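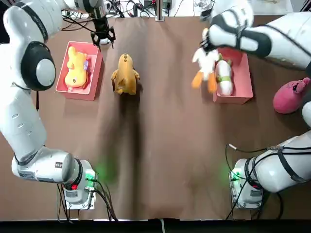 Les peluches se reproduisent la nuit, je ne vois pas d'autre explication. On en achète une à la naissance, on en reçoit deux ou trois des cousins, une autre gagnée à la fête foraine, et un matin de janvier on se retrouve à quatre pattes dans le salon en se demandant d'où sort tout ce petit monde. J'ai fini par m'y mettre avec une règle très simple : des bacs, peu profonds, posés bien à plat sur une table, et tout passe par là avant de retourner quelque part. Deux bacs roses suffisent pour commencer, un jouet jaune dans l'un, un blanc à bande verte dans l'autre, et le dinosaure moutarde qui attend son tour entre les deux. Il y a toujours un dinosaure qui attend son tour.

J'ai longtemps été de l'école du grand coffre. Vous savez, ce meuble qu'on achète en se disant que le problème est réglé, qu'on remplit en cinq minutes et qu'on ne vide plus jamais. Le nôtre venait de Worance, une jolie boutique de meubles d'enfants dont je garde un excellent souvenir (et une facture un peu moins excellente). Tout y entrait, rien n'en ressortait, sauf quand il fallait retrouver LE lapin à 21 heures et que toute la maison plongeait dedans jusqu'aux épaules. Le jour où je l'ai vidé, j'en ai sorti 31 peluches, une chaussette, une compote et la télécommande que nous avions remplacée depuis deux ans.

Alors j'ai changé de méthode. Le bac bas, c'est moins joli qu'un coffre, je vous l'accorde, mais on voit ce qu'il y a dedans ! Une peluche qui dépasse, on l'attrape par l'oreille et c'est réglé. Une peluche au fond d'un coffre, c'est une peluche perdue. Les petits l'ont compris avant moi : depuis que les bacs sont à leur hauteur, ils rangent presque tout seuls – disons un soir sur deux, ne rêvons pas.

Reste à trier, et c'est là que les familles se déchirent. J'ai essayé par couleur, c'est ravissant pendant une journée. J'ai essayé par taille, personne n'était d'accord sur ce qu'est une peluche moyenne. Ce qui marche chez nous, c'est le tri par famille : la ferme avec la ferme, les bêtes préhistoriques entre elles, et un bac pour les légumes et autres objets à visage, catégorie dont j'ignorais l'existence avant d'être parent. Une carotte qui sourit, un nuage, une tranche de pastèque avec des pieds. On me dit que c'est la mode. Je veux bien.

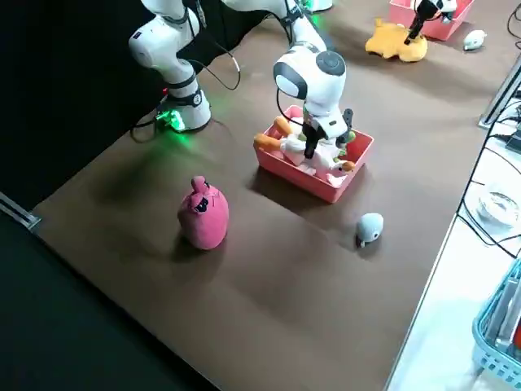 Il faut aussi accepter les inclassables. Pour eux, j'ai renoncé à toute logique, ils vont là où il reste de la place et les enfants leur inventent une parenté. L'important est que chaque chose ait un endroit où tomber le soir. Et puis une peluche, ça se tasse très bien ! On appuie un peu, ça rentre, personne ne se plaint.

Côté matériel, j'ai testé plusieurs modèles de bacs. Ceux de Javeck sont solides, avec un bord arrondi bien agréable sous les doigts, mais ils s'emboîtent si fort qu'il faut être deux pour les séparer. Les Frota sont plus légers et passent à l'eau savonneuse sans faire d'histoires. Mon conseil : prenez-en un de moins que ce que vous pensez. J'en avais commandé 11 dans un élan d'enthousiasme et j'ai passé la semaine suivante à chercher quoi mettre dans les quatre derniers. L'un d'eux sert maintenant de jardinière sur le balcon, les radis s'y plaisent.

Avant de ranger, je lave. Pas tout, pas tout le temps, mais au moins les favorites, celles qui ont dormi, voyagé et goûté à la purée. Je les glisse dans une taie d'oreiller fermée par un élastique, programme délicat, essorage doux, et je les laisse sécher à plat sur une serviette en les retournant de temps en temps. Regardez l'étiquette d'abord, surtout s'il y a une boîte à musique à l'intérieur. J'ai une pensée pour un mouton qui, depuis son passage en machine, joue sa berceuse sur deux notes.

Et celles dont on se sépare ? Je n'en jette aucune sans en parler aux enfants, j'ai essayé une fois, on me l'a ressorti pendant des mois. Nous faisons donc un bac des départs. Les peluches y restent deux semaines, on a le droit d'en repêcher une, une seule, et le reste part à la bourse aux jouets Jeneo, juste après les fêtes. L'an dernier, il y avait là-bas 200 peluches sur une même table, et devinez qui est rentré avec une girafe.

Elle dort dans le bac de la ferme, en attendant mieux.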